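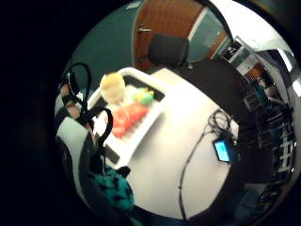 Fathima Mridha

Hello everyone,

Sorry for the long gap. I meant to answer Yung-ching the same evening and then the week got away from me, as it does in our house.

On 28 June 2024 Yung-ching Chow wrote:
> Dear all, a question before July fills up. I've been sorting my
> small things into shoe boxes, and by the end of any afternoon they
> are all in one heap again. Does anyone here use an open tray on
> the table? What do you put in it, and do you keep the colors
> apart? I have 18 boxes now and would love to have fewer.
> Yung-ching

Yes, I do, and I'm very fond of it! Mine is the white one with the raised rims, and the floor of it is darker than the rim, so the small pieces show up nicely even when the light is poor. I keep it toward one end of the white table, where I can reach it without standing up (my knees thank me).

As for what goes in, I'm not strict. The big pale yellow round one sits up at the top end with the little green and yellow piece next to it, and the red-orange bumpy ones all go together below. They take up most of the lower half, as you can tell, and I've given up trying to line them up. A cluster is fine. I do keep the colors together in a loose sort of way -- it makes it so much easier to see what has wandered off.

One thing I would say, Yung-ching, is don't buy a deep one. I had a deep one from Rilness years ago and everything went to the bottom and stayed there. A rim you can get your fingers over is plenty. And measure your table first! My sister ordered hers at 400 mm long and then found it stuck out over the edge of her desk, so now it lives on top of the refrigerator with the mail in it.

I'd also leave some bare table beside it. I tip things out there when I want to start over, and it saves me from sorting with one hand while holding the tray in the other. The dark gray section on the far side I try to leave alone, though I can't say I always manage.

If you do end up with fewer boxes, I would happily take two or three off you. I still have the winter things in a paper bag -- please don't tell the list moderator.

Warm wishes to all, and to your mother especially,
Fathima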